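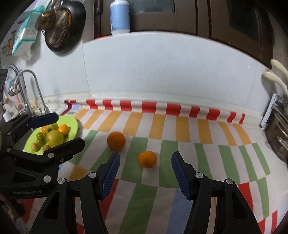
Can a machine do the chores in an ordinary house yet? A few of them, slowly, and only if somebody has tidied up first.

That was my feeling on the train home from the Jastutix open day, anyway, and I've had a weekend to change my mind and haven't. I'd booked my place back in October, when the tickets were free and the website promised "a working home". My brother-in-law thought I'd come back having ordered a butler. I came back with a tote bag and sore feet.

## Getting in

The badge they hung round my neck said 22/03/2019, visitor 171, which gives you an idea of the queue. Doors opened at 9 and the coffee ran out well before I reached it. We were split into groups and mine went to Signe Westerberg, who runs the household side and talks very fast — I liked her at once. She started by telling us what their machines can't do, and it was a long list. Duvet covers. Anything in a bin bag. Cling film, which got a big laugh from the back.

## The laundry room

First stop was Breleo, the folding machine. You clip a towel on at the front and it comes out at the side in a neat square, and yes, I clapped! It took just over a minute per towel. Then a man in our group asked for a fitted sheet and Signe said "next question, please".

T-shirts were fine as long as they went in the right way out. Mine never are. I asked if it could turn a sleeve and she said they'd spent a whole winter on sleeves and would rather not discuss it.

## Fruit, and why it's hard

Putting away the shopping was the part I'd really come for, and Ragnvald Blomqvist gave a talk on it that I could have listened to all afternoon. His point was that a tin is easy. A tin is the same every time. An orange and a mandarin sitting on the same cloth look like the same job to you and me, but one's bigger, one's a bit flat, and they both want to roll off when you touch them. Squeeze too little and you drop it, too much and you've got juice. And then it has to go on a plate that's already got other fruit on it, without knocking the pile over.

Somebody asked how often it works. Up to 50 times in a row on a good day, he said, and then he told us about the bad days, which involved a plum. He also said a tablecloth makes everything worse, what with folds and bright patterns, and that people at home will insist on having tablecloths. (Guilty. I've got four.)

## The shop floor

Upstairs they had Parry, the shelf-filler, going up and down a pretend supermarket aisle. Far more convincing than anything in the house section, I have to say. Boxes all one size, shelves all one height, lights always on. It filled a bay of cereal while we watched and only stopped once, for a pushchair. Anselmo Zabala, who used to manage a real shop, told me he'd take it for the night shift tomorrow but wouldn't let it near the eggs.

## If you're going

Wear flat shoes, take a sandwich, and get into Signe's group if you can. The next open day is already on their site. I've put my name down and I'm bringing a fitted sheet.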